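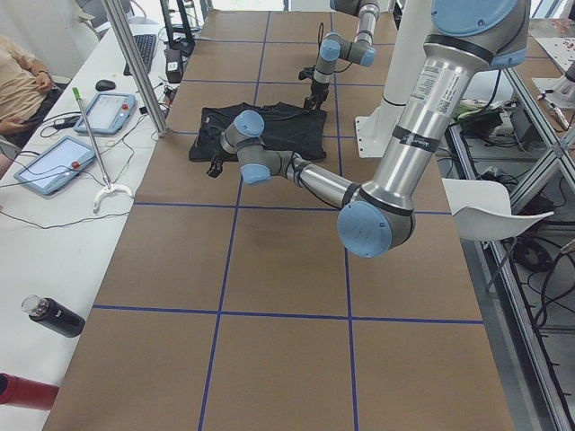
The black one, on the long table.

My sister called while I was still up to my elbows in my aunt's closet, and the first thing she asked was whether I'd found the black T-shirt. I had found eleven things that were black and soft and could have been a T-shirt, so I said yes, probably, and went back to digging.

You have to understand about my aunt. She moved out of the apartment over the Resby bakery in August with 15 boxes and a promise to come back for the rest, and the rest sat there until the landlord started leaving notes. So I got the job. I'm the niece with the car!

I carried everything down to the workroom and used the big table, the one covered in brown cardboard with blue tape running up and down and across it in big squares. I love that table. My plan was one square for keep, one for give away, one for ask her, and it lasted until the second armload, when a winter coat came down over all of them and I couldn't tell keep from ask her anymore. After that I just took things one at a time. Put it down, pull the sleeves in, get the collar to lie flat (it never lies flat), move on.

The T-shirt was near the bottom of the pile, all creases, and plain as anything. I don't know what I expected. My sister had talked about it like it was a wedding dress. She said our aunt wore it the whole summer she sang with a band called Honemden, driving from town to town in a van that cost 800 dollars and smelled like soup. They sold 75 tapes. My aunt always says 2,000, but my sister has seen the notebook.

"Smell it," my sister said on the phone.

"I'm not smelling it."

"Just the collar."

I smelled the collar. It smelled like closet. I told her it smelled like the open road and she was quiet for so long I thought the call had dropped.

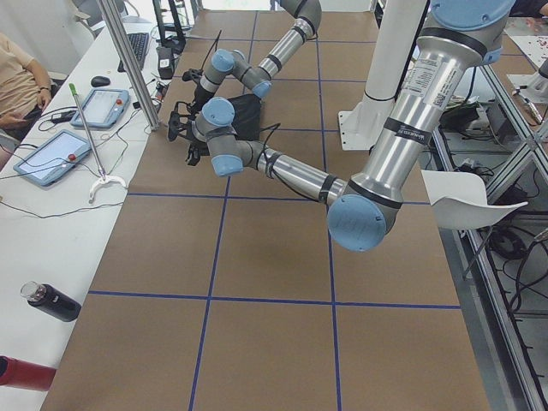

Then she wanted to know about the bag. What bag? The black bag, she said, the floppy one, it should be with the shirt, she never kept one without the other. And of course I'd already tossed it in with the curtains, so out came the curtains again, all over the floor, and there it was at the very bottom with nothing to hold it up, looking like something that had given up on being a bag years ago.

I put my hand in. A bus ticket to Ciltico, one way, never punched. A button. A peppermint I decided not to think about.

"Is there a ticket?" my sister asked.

I turned it over a couple of times. I thought about my aunt at twenty-six, getting off the stage somewhere and coming home to Resby to do the books for a bakery, and I thought about how she hums when she's adding things up.

"There's a button," I said.

I put the ticket back where it was, folded the shirt as small as it would go and pushed it in on top. Then I went to see if the bakery had any rolls left.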